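Skikalach Lab Reports Robots Trained in Simulation Cope Better When the Scenery Misbehaves

Release: December

PARK — The robotics group at Skikalach has finished a study of what happens when a robot learns its trade in a simulated world that nobody bothered to tidy. The method, called Trundska, puts a simulated robot through its exercises in front of backdrops that are mismatched, badly assembled or simply odd, and then asks it to get on with the job.

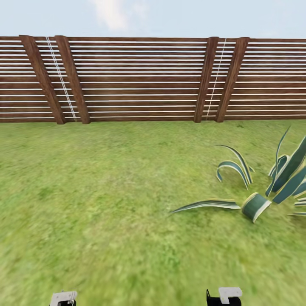
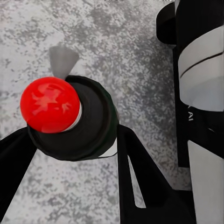 Two rendered views from Trundska: a lawn with a fence and a large striped-leaf plant, and a red sphere set in a black cylinder, with gripper fingers just below.

Simulated training has long had a housekeeping problem. Engineers spend weeks making a virtual room look respectable, the robot learns to work in that room, and then someone moves a lamp. The usual remedy is to build a second respectable room. The Skikalach group, which had run out of both budget and patience for lamps, tried the opposite and let the scenery go.

The study used 866 simulated scenes. Each one keeps the physics strict — objects have weight, grippers have limits, and dropping something counts as dropping it — while textures, backgrounds and bystanding objects are drawn with very little regard for good taste. A control policy was trained on the full set and compared with a second policy trained on 20 carefully finished interiors, which were much nicer to look at.

Both policies then faced 254 trials in scenes neither had met before. The policy raised on the untidy set completed more of them, and its lead was widest where the background had the least to do with the task. The handsome interiors produced a policy that performed very well in handsome interiors.

"We had a long meeting about whether the plants should look right," the group said in a statement. "The robot did not attend and has shown no interest in the minutes."

The result has limits, and the paper gives them a section of their own. Loosening the physics along with the scenery made performance worse in all 9 task families tested. Very shiny objects remain a nuisance. Transfer to physical arms has been tried only on short pick-and-place tasks, and the group is not yet claiming anything for longer ones.

Scene files, training settings and the full table of failures will be released through Fotetti, the lab's public code archive, later this winter. The failures take up more room than the successes, and readers in a hurry may wish to start there.

Press inquiries may be sent to the Skikalach communications office in Park, which answers mail in the mornings.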